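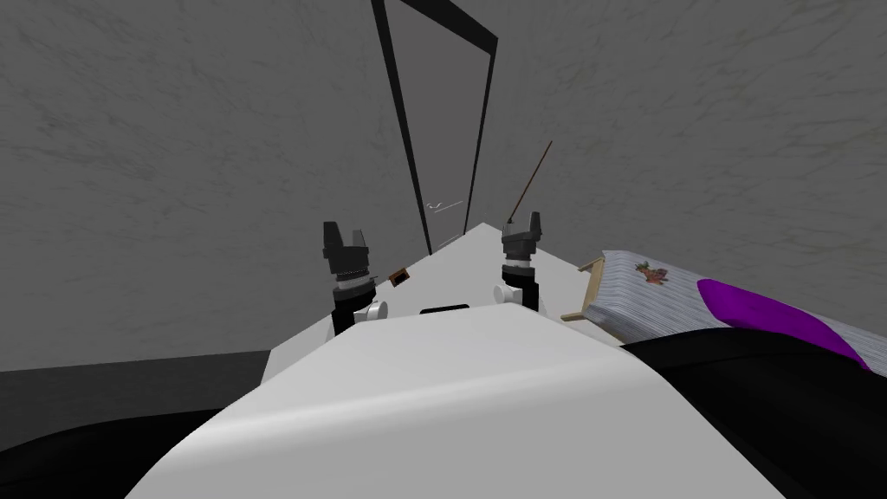 添付1:CG画面。白い本体の左右に立つ二本のアームと黒いグリッパー

件名:夜間バックアップが「成功」と表示されるのにファイルが足りない
チケット番号:825
製品:Wedusex(バックアップソフト)
保存先:Treltow(社内NAS)
状態:対応中
受付日:2018年1月3日(水)

【申告内容】
共有フォルダ「Mustusero」の夜間バックアップについて。Wedusexの管理画面では毎晩緑色の「成功」になっていますが、保存先を開くとファイルが644件足りません。ログにエラーも警告もなし。通知メールの件名も「正常に完了しました」です。何をもって正常と言っているのか、まずそこから教えてください。

年末に古い見積書を戻そうとして気づきました。必要だった分は元のフォルダに残っていたので実害はまだ出ていません。

【サポート回答 1】Leinonen サポート窓口 Aino Kinnunen
お問い合わせありがとうございます。一時的な通信の不安定が考えられます。NASとスイッチを再起動のうえ、今夜のジョブの結果をお知らせください。

【申告者 返信】
再起動しました。結果は同じで、足りない件数も一件も変わっていません。通信の不安定が毎晩きっちり同じファイルだけを落とすとは思えないのですが。前に別件で問い合わせたときも最初の回答は再起動でした。

【サポート回答 2】Aino Kinnunen
ご確認ありがとうございます。ソフトウェアが最新版でない可能性があります。更新後に完全バックアップを一度実行してください。

【申告者 返信】
更新の前に、今の版のどの不具合が該当するのか聞いたつもりでしたが、回答がないのでとりあえず更新しました。リリースノートには「安定性の向上」としか書いてありません。完全バックアップは約10時間かかり、結果は「成功」。不足は同じです。

こちらで調べたことを書きます。

・足りないファイルの一覧を作って眺めたところ、どれも深い階層にあり、フォルダ名が長い。
・そのうちの一つを浅い場所にコピーしてジョブを回すと、コピーした方は保存された。
・同じ場所のまま、親フォルダの名前だけ短くしても保存された。
・拡張子、サイズ、更新日時には共通点なし。
・アクセス権は保存されたファイルと同じ。

パスの長さではないかと疑っています。ただ、ログには何も出ていないので断定はしません。詳細ログの出し方を教えてください。マニュアルの41ページに「詳細モード」とあるものの、書かれているメニューは画面のどこにもありませんでした。

【サポート回答 3】Aino Kinnunen
詳細なご調査をありがとうございます。マニュアルの記載は旧画面のもので、現在は「ジョブの編集」→「その他」→「記録の範囲」に移動しております。「すべて」を選択し、出力されたログをお送りください。

【申告者 返信】
ログを送りました。該当のファイルには全部「スキップ(対象外)」と付いています。除外設定は空です。誰が対象外と決めたのでしょうか。あと、スキップがあっても「成功」と表示する仕様なのかどうか、はい、いいえで答えてください。

【サポート回答 4】Aino Kinnunen
ログを確認いたしました。パスが上限を超えるファイルは、ご指摘のとおり対象外として処理されます。スキップのみの場合、結果は「成功」となります。ご質問へのお答えは「はい」です。表示の変更は開発部門に要望として伝え、2月の更新での対応を検討しております。それまでは、共有フォルダの途中の階層を起点に別ジョブを作成する方法をお試しください。

【申告者 返信】
「検討」は対応の約束ではないと受け取っておきます。別ジョブは作りました。今朝の時点で、一覧にあったファイルはすべて保存先にあります。見積書を一件だけ別の場所に復元してみたところ、普通に開けました。

ただし残りは開いて確かめていませんし、今後フォルダ名が長くなればまた黙って落とされるはずです。当面は管理画面の緑色をあてにせず、件数の照合を週に一度こちらでやります。チケットは閉じないでください。前回、返事を待っている間に自動で「解決済み」にされました。

【サポート回答 5】Aino Kinnunen
承知いたしました。自動クローズの対象から外し、次回の更新が公開されましたら本チケットにてご連絡いたします。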